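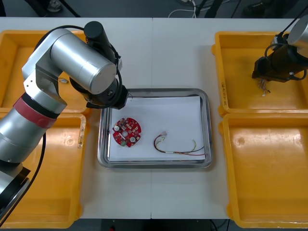
Red circuit board and a loose wire harness on a steel tray.

Started going through the Lindholm box this week. Posting notes as I go, mostly so I can find them again later.

Lindholm were a four-piece. They made one album and two singles, then split in the middle of a tour. The album sleeve says 1498 copies. I have always liked that they didn't round it up.

The usual story is that the band broke up over money. The tour diary puts it differently. By the second week they were arguing about the running order every night, and the drummer had started traveling separately by train.

The last show was at a hall in Asow in December. The poster says doors at seven. The diary says they went on after ten and played for 25 minutes. No encore.

There is a tape of that show. It runs out during the fifth song. You can hear the bass player ask for the lights to be turned down, and then a long gap before anything starts.

The set list in the box has nine songs on it. Four are crossed out in pencil. I can't tell if that was done before the show or after.

The label was Deltell. They wanted a second album and had already given it a catalog number, 3254. Nothing was ever pressed under it. I have seen the number in old price lists, so people must have tried to order it.

Demos for that album do exist - 3 songs, all with the singer and one guitar. The best one is called "Clikov." It's slower than anything on the first record and has no chorus.

A rougher version of "Clikov" came out on a compilation in 2000 with the wrong title and the last verse missing. If that's the only one you know, the full take is more than a minute longer.

Two of the members played together again later, in a wedding band. They didn't do any of the old songs.

Still to read: the letters from the label and the second half of the diary. The handwriting gets a lot worse after Asow, so that part will be slow.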